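Student Robotics Club Opens Its Simulated Kitchen to Schools Across the Region

Dec 20, 2022 – The Netine Student Robotics Club is pleased to announce that its simulated kitchen, the project that has filled most of the club's evenings since June, is now open to any school team that would like to use it. The kitchen comes free of charge, along with the lesson notes, the practice tasks and the scoring sheets that our own members have been working from all this time, and we could not be happier to be sharing it just ahead of the winter break.

For readers who are new to us, the club is made up of 51 students, many of whom had never written a line of code before they walked through our door. We meet after classes in two borrowed computer rooms, and what we do there is teach a robot arm to carry out the kind of household jobs most of us would happily hand over to somebody else. Everything happens on the screen. A simulated arm can drop the same dish all evening long and the only thing that suffers is the patience of the student at the keyboard (and we have some very patient students, we are proud to say).

The idea for a kitchen came out of last year's competition season, when our teams spent months stacking plain blocks on a plain table. The blocks taught us a great deal, and we still start beginners on them, but by spring the members were asking for something that felt a bit more like home. A small group stayed on over the summer to build it, with generous help from Karpenko, the local software workshop that lends us computer time and has answered more late messages than we had any right to send.

The result is a room with the things you would expect to find in one: counters, cabinets, a sink, a dishwasher, and enough bits and pieces standing around to make a team think about where the arm is going before it gets there. Students choose a task, write or record the arm's movements, and then run the whole thing again with the objects moved to new places. That last part is where the learning happens, and where most of the groaning happens too.

Over the fall term our members logged 1,104 attempts across all the tasks. Every one of them was written up, the failures included, and the whole logbook is part of what we are sharing. We think other teams will find it a comfort.

The Drito Challenge

To go with the release, the club is also launching a friendly contest called the Drito Challenge, open to school teams of two to four students. There are 16 tasks in all, arranged from easiest to hardest, and teams may work through them in any order they like. Together the tasks are worth 300 points. Points are given for finishing a task, for handling objects gently, and for a clear written account of how the team went about it – we have always believed that being able to explain your work counts for as much as the work itself.

Three of the tasks have been special favorites at our own meetings, and we would suggest them as a good place for a new team to begin:

1. Clear the counter. The arm picks up one small item and sets it down in a marked spot. It sounds simple, and it is a lovely first evening's work.

2. Load the dishwasher. With the door open, the arm brings a red cup down to the wire rack. The angle of the cup matters a good deal, and so does the path of the elbow past the edge of the countertop.
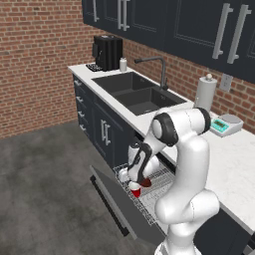
3. Tidy up for the night. Teams plan a longer run of movements and may reuse anything they wrote for the earlier tasks, which is a habit we do our best to encourage.

How to Take Part

Any teacher or club leader may request the files by writing to the Netine club desk. The simulation runs on an ordinary classroom computer, though the pictures will be smoother on a newer one. Teams that have no programming experience are very welcome, and our older members have offered to answer questions by message throughout the contest.

The club would like to thank Karpenko once again, as well as Kurov, whose print shop produced our handbooks at cost, and all the families who kept supper warm while we tried just one more run.

Contact: Netine Student Robotics Club, Press and Schools Desk | © 2022 Netine Student Robotics Club. All rights reserved. | Back to top

Shared 51 times | 3 comments

robotmom_of_two
My daughter has been talking about the cup task at dinner for weeks! So glad other kids will get to try it.

gearbox88
Can a middle school team enter, or is it high school only? We have four very keen seventh graders.

Netine Club Desk
Middle school teams are most welcome, gearbox88! Write to us and we'll send the handbook along with the files.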